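Fault Investigation Technician, Two-Arm Food Handling Cells

Vustix is looking for a technician to join the fault group at Skorongate. The post is full time and based on site. It reports to Eftychia Liapis.

Background

In August, one arm in a two-arm packing cell closed its gripper when it had been told to open. The arm then carried on with its lift and struck the other arm at the wrist. No one was hurt. The cell was stopped by hand, as the software stop did not trip. The log shows fault code 1603 on the gripper line, followed by a gap of almost 3 seconds in which no joint positions were recorded.

The same code has since been logged on two other cells. The cause is not known. Cable wear, a loose connector on the base board and a timing error in the gripper driver are all still open. Until the matter is closed, all cells run at reduced speed and with the doors shut.

The work consists of repeated pick and place runs between a plate and lidded food containers, with both arms working over the same table.

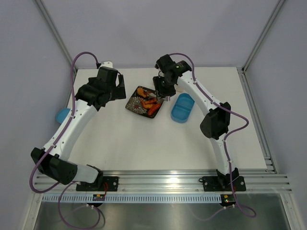

Gerasimos Petridis has asked that applicants be told plainly that most of the week is waiting for a fault that may not show itself, and that anyone who wants to build new cells should apply elsewhere.

What you will do

- Run set test cycles and keep a written record of each stop.
- Inspect cable runs, clips and connectors at fixed intervals and replace them when worn.
- Compare joint and gripper logs with camera footage.
- Test the stop circuit at the start of each shift and sign for it.
- Write fault reports that a person outside the group can follow.

You will not be asked to reach into a powered cell. Lock-off is required for all work past the door line, including cleaning and picking up dropped food.

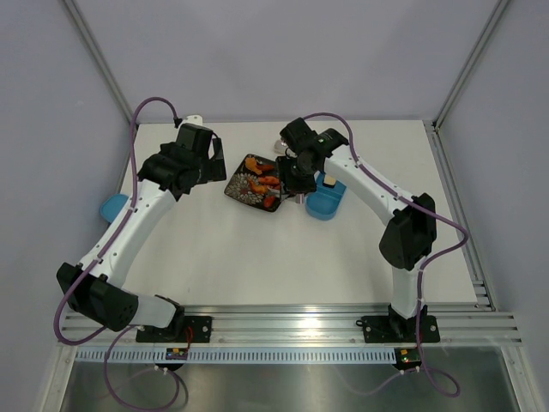 The cable is where I would look first, Styliani Lambrakis wrote in the review notes, but we have changed it on one arm already and the code came back, so please do not hire someone who has made up their mind.

What we need from you

- At least 2 years of hands-on work with robot arms, servo drives or similar machines.
- Able to read a wiring diagram and use a scope.
- Enough scripting to sort and plot log files.
- Clear written English.

Food hygiene training is useful and can be given after you start. Knowledge of the Ronadby driver is also useful. A degree is not required.

Hours and terms

Shifts start at 7 in the morning. There is no night work. The post is permanent after a trial period of 3 months. Safety shoes and eye protection are supplied.
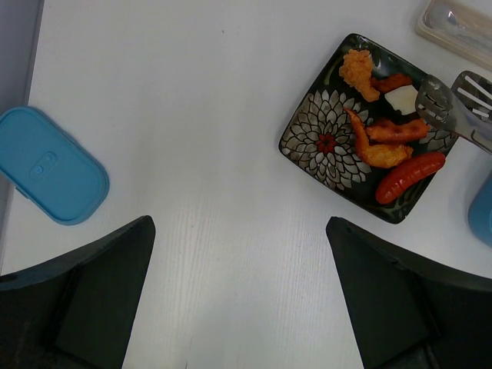
Plate, container lid and tongs on the cell table, gripper view.

How to apply

Send a CV and one fault report you have written, with names and site details removed. The report matters more to us than the CV. It should state what was seen, what was tested and what was left unexplained. Short reports are fine.

Interviews are held at Skorongate with Signe Hjaltadóttir and include a practical task on a powered-down arm.

Contact: Recruitment, Vustix, Skorongate site | © Vustix. All rights reserved. | Back to top

This site uses cookies to remember your settings. Accept all | Manage cookies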